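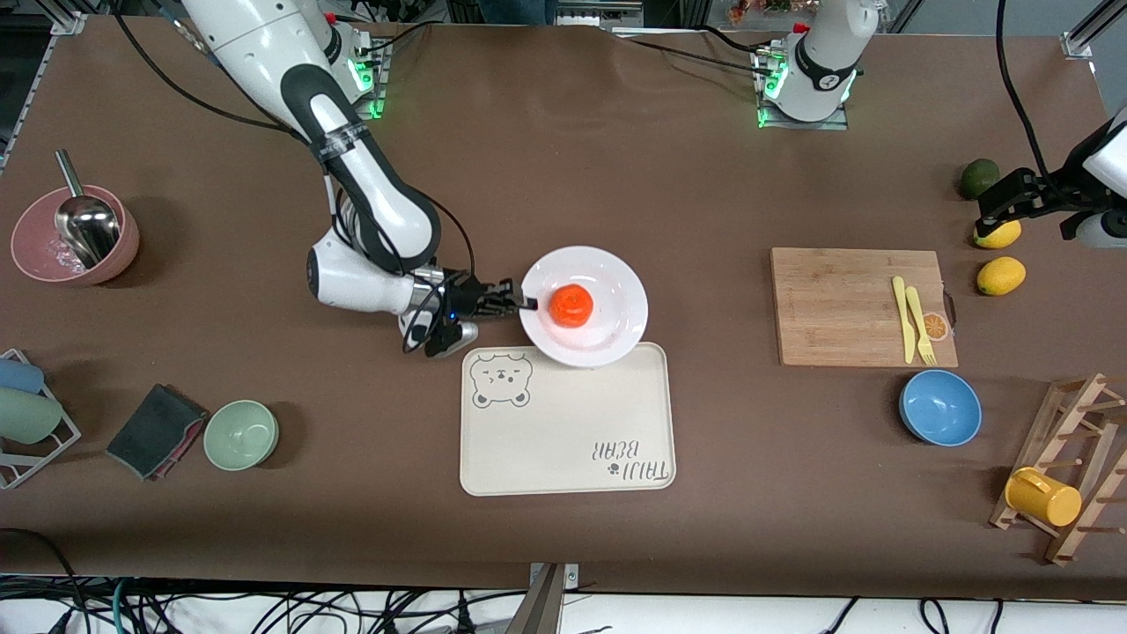 The serving table at the Gustora open day, with the Taiji Bear tray in the middle.

Open day at Gustora, 12 January 2020

I went to Gustora together with Kam-wah Lo, who had visited once before and knew the right bus. It is a long ride, and from the last stop you must walk uphill along a road without a sidewalk. We came a little after ten. The door was open and there was a paper sign with an arrow, but inside the building the arrows stopped, so we walked first into a storage room full of cardboard and then back again.

Gustora makes and chooses things for small kitchens: trays, bowls, boards, plates, children's cutlery. Part of it is sold under their own name and part goes to Zerero, who have the shops. The open day is held once a year. It used to be in December, but Gisela Brandes, who received us, explained that in December everybody there is busy with packing and has no patience for guests.

She gave us a short talk with coffee. The firm has 13 people. They keep 2,000 different pieces in the sample room, and each has a small card with the date when it arrived and why it was accepted or refused. I liked very much to read the refused ones. One card said only "ugly when wet." Kam-wah found a soup bowl that was refused because the spoon makes a bad sound in it.

After the coffee we were divided into two groups. Ours went first to the table setting room. The worktable there is covered in brown, and I think this is a good choice, as the light things show very well on it. The big tray is cream-colored with round corners and has the face of a bear in gray lines in one corner, with one eye winking. In the opposite corner is the name TAIJI BEAR and a little paw print. I do not usually like animals on dishes, but this one is drawn with few lines and it leaves the rest of the tray empty, so you can put food on it without covering the whole bear.

On the same table were a round white plate with one orange-red fruit on it, a blue bowl that is lighter blue on the inside, and a bamboo cutting board with a yellow plastic knife and fork. The board has a small round sticker of an orange slice at its edge. I would take it off at home, but Kam-wah said her nephew would like the board only for the sticker. There were also two lemons, and a wooden drying rack with upright pegs stood in the corner. I asked Ms. Brandes if the rack is for sale. It is, but in the spring.

What interested me most was the question of size. The tray is large, and on a normal kitchen table for two persons it would take half of the place. Cheng-en Huang, who selects the trays, told us that families asked for it like this. They want to carry everything for one child in one walk: plate, bowl, cutlery, a piece of fruit. He made also a smaller one, and it came back from the shops. I still would prefer the smaller one.

The second part of the visit was the washing room. They wash every new piece 25 times before it gets its card. It was warm in there and smelled of lemon soap, and the machines were loud, so we understood maybe half of the explanation. Yao-tsung Yen showed us two forks, one new and one after the washing, and asked us to say which was which. Our group guessed wrong. He was visibly pleased about it.

Then there was a table with second-choice goods, 6 euros each piece, without bags – bring your own next time. I bought a bowl with a small mark on the bottom and a wooden spoon. Svatopluk Charvát, an older gentleman from our group who has a guesthouse, bought so many plates that he had to ask for a box, and then for a second box.

Some practical remarks for those who want to go next year:

Entrance is free, but you must write your name on the list before. They do not answer by phone.
The bus goes only once an hour on Sundays. The stop is called Antal, not Gustora.
The washing room has three steps down and no railing.
Lunch is not offered. The bakery Steltetti at the bottom of the hill is open until two, and the poppy seed cake was already finished when we came. The cheese roll was good.

We left at half past one. I have washed my bowl now a few times and I like it, although for soup it is too flat – for rice and for cut fruit it is right.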